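Candari toy subscription, toddler plan

We have had the Candari toddler plan since our son was 15 months old. The idea is simple. They send a box of toys, you keep it for a while, you send it back and another one comes. I wanted to try it because our living room had filled up with plastic things that lit up and got ignored after two days.

Signing up took a few minutes. You pick an age range and check off what you already own so they don't send it twice. This part worked well except that they sent a stacking ring set I had marked as owned. Support took it off my account and mailed a prepaid label the same afternoon.

Each box holds 4 toys. Ours so far have leaned toward sorting, stacking and pushing, with one pretend-play item each time. Everything arrived clean and in cloth bags, with a card listing the parts. Keep the card. You need it when you pack up, and a missing part costs $2 unless it is a main piece, in which case they charge for the toy.

The toys that got the most use were the shape sorters. He went straight for the round pegs, which go in whichever way you turn them. Square ones he hands to me. The triangle he throws. The pull-along duck from the Quintero range was a dud because the string is too short for a child to walk in front of it, and the drum was too loud for our apartment.

Shipping was less steady. The first exchange was quick. The second sat at the Rindard depot over a long weekend, and we had no box in the house for most of a week. If you live out past Lernimthorpe like my sister does, pickup is not offered and you have to drop the box off yourself. The box is heavy and has no handles.

You can buy anything you want to keep. The price is shown in your account and is a little lower than new. We bought one sorter and sent the rest back.

I would skip the plan if you have a good toy library nearby or older cousins handing things down. For us it has cut the clutter and I plan to keep it through the winter. I'd like longer strings and a box with handles.

Posted 22nd November
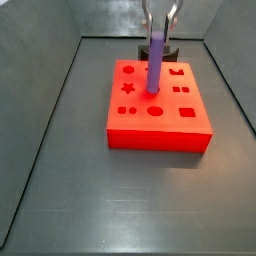 Denise Lightfoot
Toys and Gear Reviewer

Denise reviews toys, strollers and kitchen gear for families in small homes. She pays for the subscriptions she reviews. A purple peg over the round hole of a red shape sorter is about as far as her household has gotten with geometry. Her next review covers folding high chairs.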